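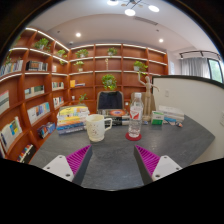
**Figure 3.** View from the wrist camera of the hand-held gripper with both fingers open. The mug, the bottle on its coaster and the jointed mannequin are on the table ahead.

## 4. Building the Hand-Held Gripper

The gripper was built in two places. Printing and most of the cutting were done at Skanasard, a shared workshop with evening hours, and assembly was done at home on a kitchen counter. We give the build in some detail because several choices made there affect the recordings used in Section 5, and because earlier reports on low-cost grippers tend to skip this part.

### 4.1 Fingers

Each finger is a flat white plastic body with small screw holes. The body was printed lying down so that the layers run along its length. Our first pair was printed upright and one finger split at the lower hole when the screw was tightened. The flat-printed version has held up through all of the sessions reported here.

The holes were modeled slightly small and then opened by hand with a drill bit held in a pin vise. Printing them at full size gave a loose fit on one of the workshop's two printers and a tight fit on the other, and we did not want to keep separate files. A black edge runs along the inner side of each finger, between the body and the pad.

The pads are magenta and ribbed, with the grooves set on a diagonal. They were printed in a soft filament. We chose diagonal grooves after trying straight ones, which let a smooth cylinder roll when the tool was tilted. The color came from what was on the shelf at Skanasard, but it proved useful: the pads are easy to separate from wood, paper and most household objects with a plain color threshold. We use this to estimate how far the fingers are apart (Section 4.3).

A finger set, including failed parts, used 201 grams of filament. The pads are the parts that wear. We replaced them once, in April, when the ribs on the left pad had become rounded near the tip.

### 4.2 Handle and camera mount

The handle holds a trigger, a return spring and a pair of printed gears that keep the fingers moving together. Squeezing the trigger closes the fingers and letting go opens them. There is no motor. The full tool weighs 457 grams with the camera attached, and this is close to the limit of what Sasaki found comfortable for a long session. A heavier version with a metal spine was stiffer but was dropped after one afternoon.

The camera sits behind the fingers and looks out between them through a wide-angle lens. The lens bends straight lines strongly, so shelves and table edges come out curved, as in Figure 3. We left the view uncorrected for recording. Correcting it first would have thrown away the outer part of the view, and the outer part carries much of what the tracking software needs: shelf corners, books, ceiling lights. A room with plain walls gave far worse tracking than a furnished one.

The mount itself went through several versions. In the first, the camera could turn by a small amount if the tool was set down hard, and we lost a full set of recordings before noticing. The present mount has a printed lip on two sides and a clamp screw from below. We also scratch a line across the mount and the camera housing after each adjustment — a quick look then shows whether anything has moved.

### 4.3 Measuring the opening

Finger opening is read from the video alone. For each recording we find the two magenta regions, take the inner edge of each, and convert the gap to millimeters with a table made beforehand. To make the table, we closed the fingers on wooden blocks of known width and saved a short clip for each block. The whole procedure takes 15 minutes and has to be repeated whenever the pads are changed or the camera is taken off.

The method has one clear weakness. When a large object is held near the tips, it can hide part of a pad, and the estimate jumps. We handle this by rejecting any change faster than the trigger can move and filling the gap from the readings on either side. Red packaging was a smaller problem than we had expected. A bottle label or a coaster can pass a loose threshold, but neither lies in the two narrow bands of the view where the pads can appear, and we search only those bands.

### 4.4 Work area

Recordings at home were made on a dark gray table in a room lined with reddish-brown wooden bookshelves. The objects are ordinary ones: a mug, a plastic bottle, books in a stack, an artist's mannequin, small boxes. We did not clear the table of other things between tasks, and the shelves were left as they were.

Lighting was a mix of ceiling lamps and daylight through a sheer curtain. Exposure was locked at the start of each session. With automatic exposure the pads shifted toward pink whenever the tool swung toward the window, and the threshold from Section 4.3 had to be reset by hand.

The mannequin was the hardest object to grasp. Its limbs move when touched, and the fingers are too wide to close on an arm without also pushing the body. We kept it in the set as a test of slow approaches. Results for it are listed separately in Section 5.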